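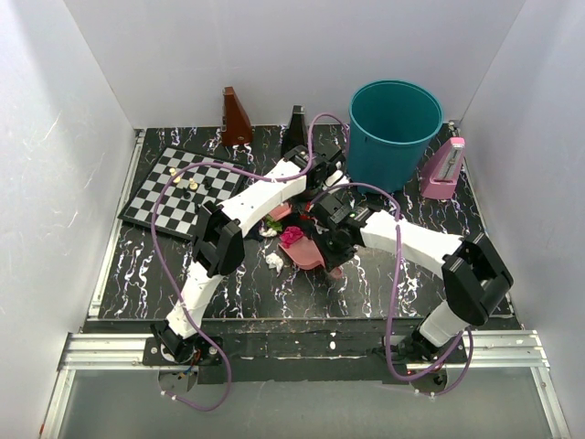
Wendov Two-Arm Table Station

The Wendov is a complete table station with two small robot arms, made for laboratories, technical schools and small workshops which want to begin with two-handed handling tasks. It is delivered by Nurard as one unit. You put it on a strong bench, connect the power and the computer, and the first movements can be made on the same afternoon.

Many customers come to us after they have bought two single arms and tried to fix them on an ordinary desk. The arms are good, but the desk moves, the distance between the bases changes a little every week, and the positions taught on Monday are no longer correct. With the Wendov both arms stand on one front ledge behind an aluminium profile, and their distance is set in our workshop before packing.

What the arms can reach

Both arms stand at the front of the table and work towards the middle, where their areas overlap. In this shared area one gripper can hold an object while the other one works on it, or one arm can give an object to the other. The outer parts of the table belong to one arm only. We recommend to keep there the things which you need from time to time, as with the chessboard on the left side in our picture, and to leave the centre for the task.

The grippers have two modes, position and force. For soft objects such as a fabric flower or a ball of crumpled paper please use the force mode and begin with a low value. Hard and small objects, for example chess pieces, are easier in position mode. Tall objects are best kept along the back wall, like the metronomes and the teal bucket, but remember that the upper link passes over the table and needs free space also above the object.

Enclosure and table top

The station has white walls on the left, at the back and on the right. They give a calm background for a camera and they stop small parts from falling behind the bench. The front stays open to the operator. The table top is exchangeable. Black with a marble pattern is one of the choices; plain grey and plain white are also possible at the same price. If you work with camera recognition and many dark objects, ask us for the white one.

Cables

The gripper cables run outside the arms and hang in a long loop. Some customers ask why we do not put them inside. An outside cable can be changed by the user in a few minutes, without opening a joint, and in our own test stations the cable was always the first part to become tired. The loop must stay long -- please do not shorten it with cable ties, also if it looks more tidy. The cables of the standard set are purple, and the connectors at the ends are white.

Software

The station comes with Wastusex, our control program. You can guide the arms by hand and record the way, or write the steps in a simple list. Both arms share one clock, so a handover does not need extra programming. Wastusex runs on Linux. A Windows version is in preparation and we can not promise a month for it.

Technical data

Arms: 2, mounted at the front
Grippers: 2, parallel fingers, black
Joint test before delivery: 3,000 cycles for each arm
Shared working area: 732 mm wide
Weight of the complete station: about 185 kg with packing
Walls: white, three sides
Delivery time: 11 weeks

In the delivery

Station with table top and walls, two arms with grippers, control box, one spare gripper cable, hex keys, printed handbook in English, licence for Wastusex without time limit. Objects for the table are not part of the delivery. A computer is also not included.

Before you order

Please measure your door. The station comes on one pallet and it is not possible to separate the ledge from the base without losing the setting of the arms. The bench must be level. An uneven floor can be corrected with the feet, but a weak bench can not.

Customers who want longer arms should look at the Rathore, which has the same software and a deeper table. For most handling exercises with household objects the Wendov is enough, and it costs clearly less.

Prices are given on request, with or without installation. Schools receive a reduced price when they order two stations or more. You may also send us your own objects -- we try them on our station and return them to you with a short report and the recorded program. This service is free for one task per customer, and the return post is paid by Nurard.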